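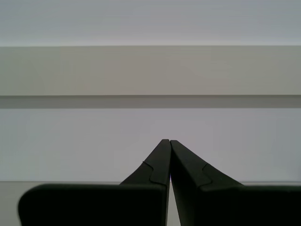

BREMGATE, November

Chapter 11. Can Machines Do the Chores Yet?

People have expected a household robot since well before 2000. Factory arms weld and stack all day, but folding a towel or wiping a shelf is still hard work for a machine. Parts on a line arrive in known places. A kitchen changes every hour.

This chapter starts at the hand. Many robots have just two fingers, which open and close - enough to hold a cup, less use for a wet cloth. Struan Laing and Davina Halliday set 106 chores for the Tokudine arm, and we use their list throughout. Keep it open at page 311 as you read.
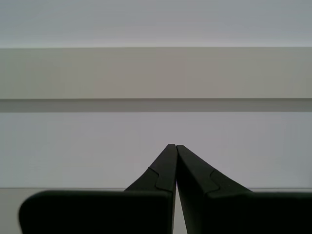 Figure 11.2. Two-finger gripper, closed and empty.

Section 11.1 deals with grip. Speed and cost come later.

Related chapters
Shop-Floor Work at Gatchalian
The Grodano Laundry Trial

Last updated: Tuesday, December 29, 2020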